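Against the clear counter

12 shares | 4 comments

Every December the advice comes round again: clear your bathroom surfaces before the guests arrive. One tray, one candle, everything else behind a door. I tried it for 2 weeks and spent them opening doors.

I don't believe in the bare basin. The people selling it are mostly selling cupboards. Oslow wanted £400 for a narrow one, which would have held nine bottles and my temper.

A sponge lives by the sink so that someone will pick it up. Put it away and the ring round the plughole stays until Saturday's guests, or the ones after.
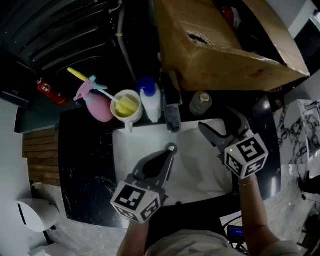

Words and photograph: R. Mendes

A cup with a sponge and a toothbrush in it, a pink spray bottle, a cardboard box up above. Is it elegant, next to all that veined black marble? No. I'd still sooner wash there than in a showroom.

Last updated 2018-11-28
Contact | © Cesura | Back to top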